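8th April - Equipment plan, folding cell

Sat down this morning to get the budget for the second cell into some kind of order before the request has to go in. Writing it here so the reasoning is in one place and I don't have to dig through messages in September when the money is released.

Current position. We have one working pair of arms at the Fadirthorpe bench. It is booked most of the day and every new task means taking the old one down. Changing over from garment work to anything else means moving the arms, redoing the camera check and running the calibration routine, and by then half the morning is gone. The plan is a second pair on its own table so the garment work can stay set up.

What I am asking for, in order:

1. Second pair of arms, same model as the first. Not looking at a different make this round. We have spares, mounts and a control setup that works, and I don't want to maintain two sets of everything.
2. Grippers and spare jaws.
3. Table, clamps and mounting plates.
4. Cable management. More on this below.
5. A proper controller PC for the second cell. Sharing one is not going to work, we tried it for a week.
6. Garment stock.

The arms are a separate capital line and go on the main form. Everything else has to fit in the small equipment line, which is 3630 for the year. That number is fixed. I asked.

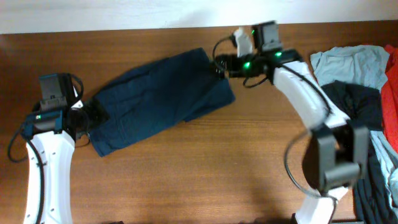 Cables are the item I keep underestimating. On the first build I put down nothing for them and ended up using ties and tape from the drawer. The arms came with the leads they came with, we plugged them in, and the routing was whatever let the joints move. It has stayed that way. There are loops standing off both arms while they have the navy piece stretched between them, one lying out on the table next to the left arm and another arching over the top edge of the cloth. A sleeve that snags on one of those costs a run, and I would like the second cell to start out with the leads held in against the links. Clip-on guides from Mullik look right for this. They do a set sized for small arms and sell the flexible sleeve by the length. Quote requested, two sets, one for each cell.

Grippers next. The jaws we have are fine for thick fabric with a hem or a waistband to get hold of. On thin shirts they pick up two layers when we want one. Options:

a) Buy the same jaws again and live with it.
b) Buy the narrow fingertips from Addo and fit them to the existing housings.
c) Print our own and keep iterating.

I lean toward b for the new cell and c on the old one. Addo sell the tips in packs of 2, so one pack does one gripper. Lead time on their page is 60 days, so if we want them in time they need to be ordered well before the arms, even though they are the cheap part. Note to self: check the screw pattern against our housings before ordering. The drawing on their site is not dimensioned on the back face.

Table. I priced an aluminum frame with a laminate top and then a plain wood one. The wood is less than half the price and we know it behaves. The drawback with wood is that the mounting holes wear if the arms are taken off a lot, but on a dedicated cell they won't be. Going with wood. I want a matte top if we can get it, and a color that navy and black both show up against. Depth matters more than width. On the current bench the clothes waiting their turn end up stacked at the right-hand side, inside the reach of the right arm, and I would sooner have a separate shelf or bin stand for them. Adding a bin stand to the list. It is a small amount and saves arguing with the planner about what is clutter and what is the job.

PC. Nukito have a refurbished workstation that meets the spec apart from memory. With the memory added it still comes in under the new one. Warranty is shorter. I asked whether they would extend it, no answer yet. If they say no I would still take it. The PC is the easiest part of the cell to swap out.

Garment stock. The stuff wears out. Shirts go soft and lose their shape after enough folding, and a soft shirt folds differently from a new one. I'd like 60 pieces to start the new cell with, mixed shirts and trousers, in a spread of colors. Bulk secondhand is fine for the trousers. Shirts should be bought new, or at least all from one batch, so that we can compare runs.

Things I left out on purpose:

- Extra overhead camera. The existing spare will do.
- Safety fencing. The arms are in the low-force class and the site assessment covers a marked floor area. Tape is already in stores.
- Service contract. Looked at it, and the yearly price is more than we have spent on repairs so far. Revisit if we get to a third pair.

Risks. If the arms slip past September, the table, PC and guides will have been bought and will sit there. I can live with that - the guides go on the old cell straight away and the PC can run the logging. If the arms are refused outright, then the fingertips and garments are still useful and I would hold off on the table.

To do:

- Chase Mullik for the quote
- Measure the gripper housing, compare with the Addo drawing
- Ask Nukito about warranty again
- Power: check the sockets on the back wall are on a separate circuit from the compressor
- Measure the doorway before the table is ordered, the last one had to come in with its legs off
- Move these numbers into the form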